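Plekier Fold Kit: bench inspection checklist, with comments
Checked by: Ruba Sfeir
Date: 2024-06-13
Site: Grurnar test bench
Status key: OK / Watch / Fix

Before power-on

1. Base bolts tight, no rocking. OK
Lovely solid mount. I leaned on it with my full weight and it didn't budge.

2. Emergency stop within reach of the operator's seat. OK
Big button, nice firm click, and the arm halted every time I pressed it. Test it again after any firmware update.

3. Floor tape at 900 mm from the base, unbroken. Watch
The corner by the door is lifting. Re-tape before August.

4. Cables clear of the elbow joint through full travel. OK
The coiled cable springs back beautifully (the straight one on the old Nisbet arm used to snag on everything!).

Table and garment

5. Table covering flat enough for the fold program. Watch
Small creases are fine. Smooth out anything you can feel with a fingertip, and look at the near left corner first.

6. Pockets empty, drawstrings tucked, no pins or tags. OK

7. Garment laid out back side up, waistband toward the arm. OK
Elastic waists are the hard case and I love that the kit takes them on. Expect the gathers to bunch at the fold, and check that both back pockets are facing you before you press Start.

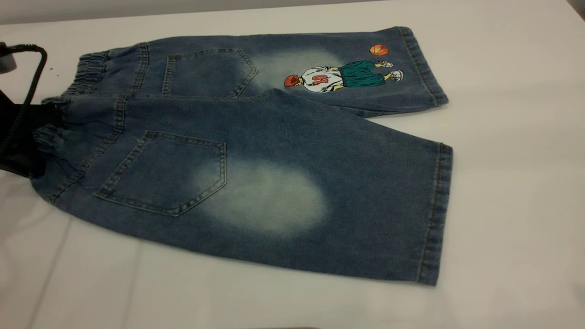

8. Loose threads trimmed at hems. Fix
Add a pair of snips to the bench drawer. A thread end near a hem corner is easy to miss on denim.

Gripper

9. Pads clean, no lint. OK
Wipe every 28 cycles.

10. Grip force set to the "heavy fabric" profile. OK
Huge improvement over the default profile!

11. Release is complete, with no fabric dragged. Watch
Two slow releases in 155 cycles, both on ribbed cuffs. I've asked Skistolach for the newer pads and will rerun this one when they arrive.

Shutdown

12. Arm parked, power off, key removed. OK

13. Cycle counter copied to the log. OK
Reads 485.

Overall: cleared for supervised use. Items 3 and 8 are with me, item 11 stays open.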